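Speaker notes: What your floor is doing to your ears
Covport library, evening series, 6:30 start

Slide 1. Title
Say hello, wait for the back row. Ask everyone to clap once, together. Then walk over to the curtain side and have them clap again facing it. They'll hear it! Let them be surprised for a second before talking.

Slide 2. The stairwell at Stasmont
Play the clip of me humming. One note, and it hangs there for ages. Explain reverberation in one breath: sound leaves, hits something hard, comes back, and keeps doing it until something soaks it up. Tell the story of the choir that used to rehearse on the landing (short version, I always run over).

Slide 3. Hard, soft, lumpy
Pass the samples around now: felt, tile, cork, the egg carton. The egg carton is there so I can be rude about it. It does next to nothing for voices and I love how sure people are that it does.

Slide 4. Sidora cafe, before and after
The owners hung 28 felt panels over one weekend in October. Play both recordings at the same volume, don't touch the slider. Same crowd, same coffee machine, and you can suddenly follow the couple by the window. Credit Nuwan Weerakoon for the recordings. He sat there for six hours and drank far too much tea.

Slide 5. Footsteps
People forget that a floor makes noise as well as catching it. Do the heel demo on the board, then on the rug. Slow down here, this is my favorite bit.

Slide 6. Offices 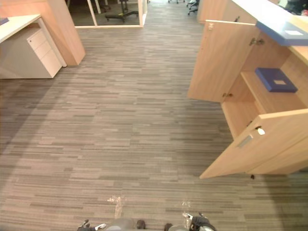

Offices are where I get the most mail, and it's nearly always about voices carrying. Carpet helps with footsteps and chair legs, and it takes the edge off the high sounds. Low sounds mostly ignore it. Point to the plank-style tiles, all those grays and taupes in bands, then move up to the glass-walled room at the back and ask which of the two they think a voice bounces off. Glass is lovely for light and sends speech straight back at you. Ask for a show of hands: who works near glass?

Slide 7. Try it at home
Clap test in every room, bathroom last. Hang a heavy blanket, clap again. Mention Butkienė's little booklet, page 251 has the chart I keep taped to my fridge.

Questions. If it's quiet, play the stairwell again. Room 328 has to be locked by 8.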